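How to Move Your Coins Off an Exchange Without Losing Your Lunch
Updated 4/8/24

Leaving your crypto on an exchange is fine right up until the morning the login page says "scheduled maintenance" and the market is down nine percent. If you would like to hold your own keys before that morning comes, set aside an evening, turn off the television and work through the steps below. I use Metero as the exchange and Clorkura as the wallet, since those are the two I have sworn at most. Other outfits put the same buttons in different corners.

What you need
A computer you trust
The wallet app, installed from the maker's own site and not from the ad sitting on top of the search results
A pen that works
Paper, two sheets

Step 1. Set up the wallet
Open Clorkura and choose New Wallet. It asks for a password. This only locks the app on your machine. It does not protect the coins if somebody gets hold of your recovery phrase, a point the app makes in very small gray type.

Step 2. Write down the recovery phrase
You get a list of words. Write them on paper, in order, in handwriting you will be able to read when you're upset. Then write them again on the second sheet. No screenshots, no email drafts, no notes app. Your phone backs up photos to places you have forgotten you signed up for.

Store the sheets in separate buildings if you can. A drawer at home and a safe deposit box will do. I kept my first copy inside a cookbook, then gave the cookbook away, and spent a tense April getting it back.

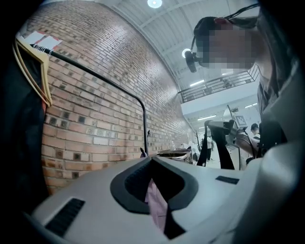

Dunmore62 writes: I'd add that you should wipe the wallet and restore it from the paper before you put any money in. I did, and my word eleven was wrong. Cost me five minutes and zero dollars.

Good advice, and I have promoted it to a step.

Step 3. Restore the empty wallet
Remove the wallet from the app, choose Restore, and type the words in from your paper. If the same receiving address comes back, your handwriting passed. If it doesn't, start over with a new wallet and a better pen.

Step 4. Copy the receiving address
Click Receive, pick the coin, and copy the address. Never type it by hand. After you paste it into Metero, compare the whole string against the wallet, not just the first few characters. There is a grubby kind of malware that swaps the address on your clipboard for one belonging to a stranger, and the stranger does not do refunds.

Step 5. Pick the right network
More money disappears at this screen than at any other. Metero will offer several networks for the same coin, and the cheapest one is always at the top looking friendly. Choose the one your wallet lists under that coin. If the wallet doesn't list it, don't use it, however nice the fee.

Step 6. Send a small amount first
Say you are moving $2,236. Do not send $2,236. Send the minimum the exchange allows, pay the fee, grumble, and wait for it to show up in the wallet. Then send the rest to the same address on the same network.

On a busy day the wait can be long. Go for a walk. Refreshing the page has never moved a block along, though I keep trying.

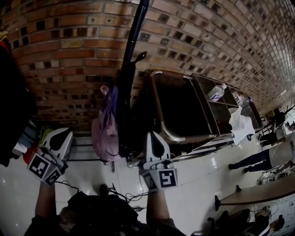

Please mention the withdrawal hold, writes Pell. I changed my Metero password the same night I wanted to move everything and got locked out of withdrawals for a full day. Watched the price fall the whole time.

So do your password housekeeping well ahead of time - new password, new phone, new two-factor app, all of it tends to set off a hold. The same goes for adding a new withdrawal address. The notice usually turns up by email after you've clicked the thing.

Step 7. Save the records
Download the withdrawal history from the exchange and keep it with your tax papers. Moving coins between your own accounts generally isn't a sale, but the fee may count for something, and you will not remember any of this next spring. Note the date, the amount, the fee and the transaction ID.

If something goes wrong
Look up the transaction ID on a block explorer. If it says pending, wait. If it says confirmed and your wallet shows nothing, check that the wallet is set to display that coin. If you sent on the wrong network, write to the exchange's support desk and include the ID. Do not ask in a public chat room. Within a minute you'll have a message from "Clorkura Support" requesting your recovery phrase, and real support never asks for it.

Amounts under $1,000 may not be worth the fees on the pricier networks, so do the arithmetic before you start Step 6.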